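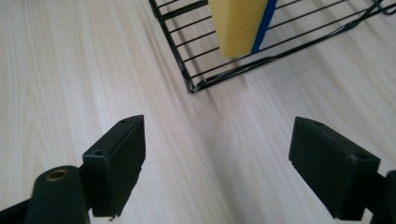
Rejilla negra de alambre sobre una superficie clara de madera.

Preguntas frecuentes sobre el curso de diseño de placas (PCB)

¿Tengo que saber de electrónica para apuntarme?
Un poco sí, la verdad. Si sabes leer un esquema y has soldado alguna vez, vas de sobra. Yo empecé sabiendo bastante menos (¡y se notaba!).

¿Qué programa usamos?
Cada cual el suyo. Yo enseño con Ornon porque llevo años con él y me muevo a ciegas por los menús, pero los ejercicios salen igual en cualquier otro.

¿Se habla de temperatura?
¡Muchísimo! Es mi tema favorito. Dedicamos 2 sesiones enteras a la disipación: vías térmicas, planos de cobre, dónde poner el regulador para que no le cueza la vida al condensador de al lado...

¿Cuánto cuesta y qué incluye?
Son 379 euros, con las clases, los apuntes y la fabricación de tu placa. Los componentes van aparte; calcula unos 100 euros si haces el proyecto completo.

¿Quién revisa los diseños?
Faustino Cárdenas y yo. Faustino viene de Vudberg y es durísimo con las serigrafías, así que pon bien las referencias antes de mandarle nada.

¿Y si mi placa no funciona?
La miramos juntos. Mi primera fuente conmutada echó humo en el banco y aprendí más esa tarde que en todo el trimestre.

¿Cuándo empieza el próximo grupo?
En septiembre, a las 19:00. En agosto no contesto correos, aviso.

¿Puedo asistir a distancia?
A la teoría sí, las de laboratorio son presenciales. Escríbeme desde el formulario y te mando el temario.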